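3.2 Shelf labeling

Parcels at the Travine pickup point were kept on gray metal shelving with a pegboard back. Each position on the middle shelf was given a letter, shown on a red-and-white tag with a yellow center. Mailer bags and boxes shared the same shelf – they were not sorted by size.
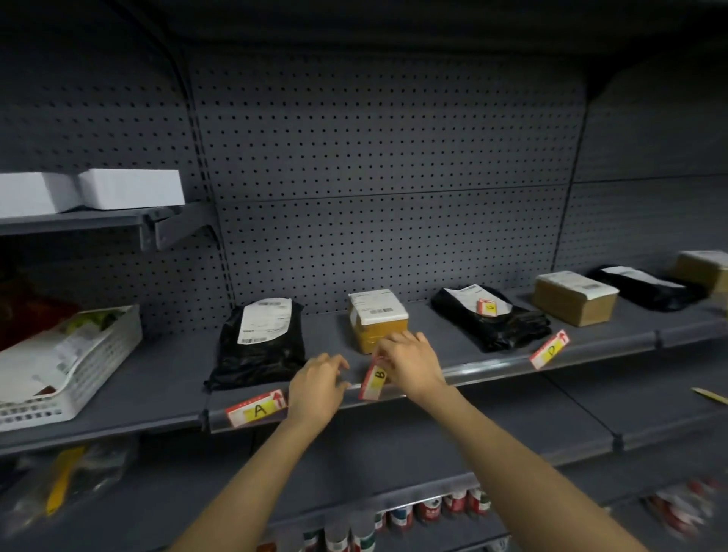
Figure 4a. Tag "B" held at the shelf edge in front of a cardboard box.

Tags went on the front lip, where a parcel laid on the shelf would not cover them. Of the 136 positions labeled this way, 2 were later relettered.

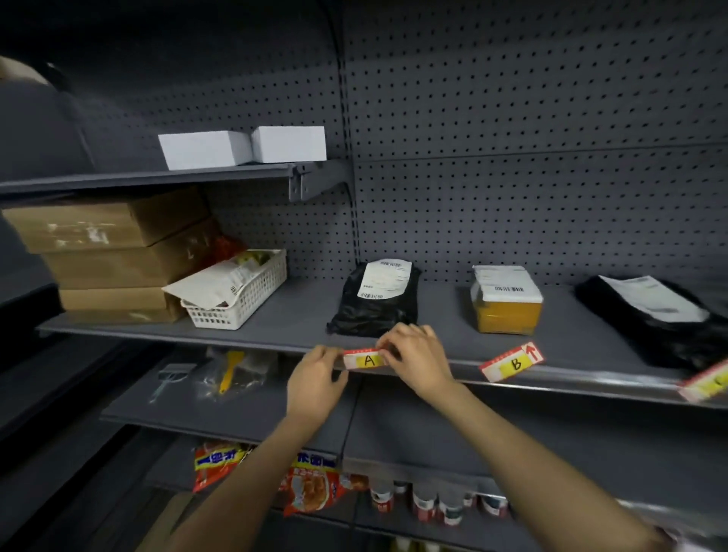

Figure 4b. Tag "A" pressed onto the lip below a black parcel.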